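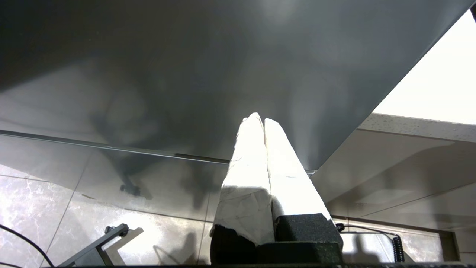
Tuesday, 7:40 p.m.
Posted by Florence Boychuk to the Brindard Finishing List

Re: Dark grey satin on a maple top, cloudy patches

Kristof,

I've left your message in below so people can follow. I had the same trouble two winters ago on a desk for my sister, and it took me three tries to get it right, so some of what follows is what I did wrong.

> From: Kristof Jacobs
>
> Hello all. I'm finishing a maple table for our kitchen, 1370 mm long, one board glued up from five. I want a dark grey satin, the same on both faces. I dyed it with Ukurel charcoal, two coats, and then went over it with Erkik satin, wiped on with a rag. The dye looked fine and even. After the second coat of Erkik there are cloudy patches in the middle third, worse when the kitchen light is on. It feels smooth to the hand. I sanded to 320 before the dye.
>
> Do I keep adding coats and hope it evens out, or do I have to strip it? I also have not done the underside yet and am wondering if I can skip it. My wife says no one will look. I would like to have it back in the kitchen by the long weekend in July.
>
> Kristof

First, don't add more coats yet. Satin gets its low sheen from flatting powder, and the powder sinks in the can. If you stirred at the start and then worked for an hour, your first third got thin stuff and the rest got progressively more powder. Over a pale wood you would never see it. Over charcoal it shows as milk. My own rule now is to stir before every section and to pour a small amount into a yogurt tub, stirring that as well.

Second, 320 is finer than I would go before a dye. Maple burnishes very easily, and where it burnishes the dye goes in lighter. You say the dye looked even so perhaps you got away with it, but check it in daylight from a low angle before you blame the topcoat for everything. I stop at 180 now and raise the grain with a damp cloth, let it dry overnight, and knock the whiskers off with a worn piece of the same paper.

What I would do with yours:

Leave it alone for a week. Erkik is dry to the touch the next day but it stays soft underneath a good deal longer than the can suggests, at least in my garage.

Rub one cloudy patch with a grey pad and a little mineral spirits, along the grain, lightly. If the cloud goes while it's wet and comes back when it dries, it is on the surface and you can rub it out. If you can still see it when wet, it's down in the first coat and you will be sanding.

If it's on the surface, do the whole top and not only the patches. Then one thin coat of gloss, left to harden, and one thin coat of well-stirred satin over that. Gloss has no powder in it, so all your build should be gloss and only the last coat satin. This is the thing I got wrong on the first two tries. I had five coats of satin on that desk and it looked like a blackboard somebody had wiped with a dry sleeve.

Don't go up to 2000 grit. I know there are people on this list who like it, but on a satin finish over a dark colour it makes shiny spots wherever you lean a bit harder, and then you are chasing those.

About the underside – do it. It needn't be as pretty, but a glued-up top that size with five coats on one face and bare wood on the other will take up moisture unevenly. My sister's cupped enough to rock a coffee cup. One coat of dye and two of whatever topcoat you have the most of is plenty. Do the underside first next time, so that any marks from your blocks end up on the face people don't eat off.

On blocks, I use pyramids with the tips filed blunt, and I put a square of baking parchment between the block and the wood. Tape sticks and leaves a line. If you have help to flip the top, flip it on the second day and not the first evening.

As for the long weekend, I'd count on missing it. You could put the legs on and eat off a tablecloth, but a hot dish will print straight through.

If anybody near Brindard is short of gloss, I have most of a can left, and 20 or so grey pads from when Treloar's was clearing them out. Come by after supper, the side door sticks.

Florence

Comments (4)

Sandra Treloar
They weren't being cleared out, they were discontinued. We have the maroon ones now, and the new grey is a bit coarser than the old. Try it on scrap first.

Noémie Lévesque
I had clouding with the same dye and it was the dye coat not being dry. I gave it 60 minutes and I should have given it the night. Kristof, how long did you leave between the Ukurel and the Erkik?

Kristof Jacobs
Noémie, I left it from lunch until after supper. I tried the rub test tonight on one patch near the end and it does go away when wet and then comes back. So it sounds like rubbing out and then gloss. Underside will get done, my wife has been informed.

Sylvie Hiebert
Does the gloss-then-satin order hold for the water-based kind too? I have a bookcase waiting and I'd rather ask before I open the can.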